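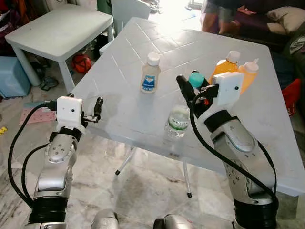

Both arms at the table, teal ball by the right gripper, bottles behind it.

Thread on where our student project stands. We're the two-arm team in the robotics class at Brilthorpe, and the task this term is clearing a table: pick up what's on it, put it where it belongs, don't knock anything over. 1/

The class runs from November to spring. The first weeks were all wiring and safety rules. We got time on the arms after winter break, so most of what follows is from the last stretch. 2/

The rules for the task are short. The table is a normal plastic one. The objects are things people have at home. Nothing can be glued or weighted down, and you can't put stickers on them for the cameras to find. 3/

Our objects so far: the ball, the white bottle with the screw cap, a clear water bottle and the orange bottles. The ball was my pick. I thought round would be easy because you can come at it from any side. 4/

Round is easy to grab and hard to approach. If one finger touches before the other, the ball leaves. We lost most of a session to chasing it across the floor. 5/

What helped was slowing the last part of the reach. The arm comes in at normal speed, stops short, then creeps in with the fingers open wide. It looks silly but the ball stays put a lot more often. 6/

The clear bottle is the worst of the set. The wrist cameras see straight through it and pick up the table behind. Our code finds the label and treats that as the whole bottle, so it grabs too low. 7/

For now we aim a fixed distance above the label. This is a hack and we wrote it up as a hack in the log. It will break as soon as somebody brings a bottle with the label in a different place. 8/

The orange ones have been fine. Strong color, solid shape, and they show up well against the light gray. The one with the pointed cap tips if you take it too high, so we go for the body. 9/

A note on the tabletop. It has raised lines molded into it, in squares. I expected trouble when the gripper slides along it, but the bigger problem was the ball settling against a line and then popping over it when pushed. 10/

We keep a count. As of 22 Feb 2018 we have 832 logged grasp attempts, counting every failed one. A try counts once the fingers start to close. Early on we only logged the good ones, and that told us nothing. 11/

Who does what: there are five of us. Two run the arms, one keeps the log, one resets the table and one works on the code from the day before. We swap jobs each session so everyone gets time at the controls. 12/

Resetting is the job people try to skip and it's the one that matters most. If the bottles go back in the same spots every time, the arms get good at those spots and nothing else. We move things a little on each round, and turn the table now and then. 13/

The demo is at Sukdale, with the other class teams. Panganiban and Sturnier are the two we're watching. Panganiban has one arm and is very quick with it. Sturnier is using both arms on the same object, which we haven't tried. 14/

Our plan for the demo is one arm per side of the table, with a line down the middle neither one crosses. It costs us time when everything ends up on one side. It also means the arms don't hit each other, and they did hit each other in week two. 15/

A few people asked about cables. Leave them more slack than you think at the wrist. Ours were tied in tight at first and the arm would pull up short at full reach. Now they hang out in a loop and we check them before each run. 16/

Next up is handing an object from one gripper to the other. We'll start with the white bottle and leave the ball for later. I'll add to this thread when we have numbers. 17/17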